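# Notebook – glue trials, December
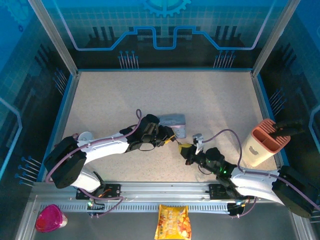 *Last changed: December, 16:40*

Before lunch I made the second batch of wheat paste for the Wimlow atlas. The first batch was too thick and had lumps, so I passed it twice through the fine sieve and it is still not good. I threw it away.

Second batch: flour from Vrettos, cold water first, then slow heating, 30 minutes with stirring all the time. It came out smooth. I let it cool under a cloth and thinned it until it falls from the brush in one drop.

Test strips, all on the old rag paper:

- paste only, 7 strips – dry flat, good hold, a little shine on two of them
- paste with Griltik glue, half and half – hold is stronger, but the paper curls to the glue side
- Griltik alone – too quick for me, I cannot move the paper after I put it down

For the spine linings I will use the mixture. For the map folds only paste, because somebody may need to take it off again in the future.

The press: the sheets stayed under weight for one night and one corner still lifted. I think the blotters were damp already when I put them in. Please change the blotters after the first hour, also if they feel dry.

Sandpaper: we have only 400 left, the coarse one is finished. Zukia sells the boards in a bigger pack now, I did not order yet.

To do: cut new linen, ask for the price of 2,000 sheets of the thin tissue, clean the sieve properly (there was old paste in the rim).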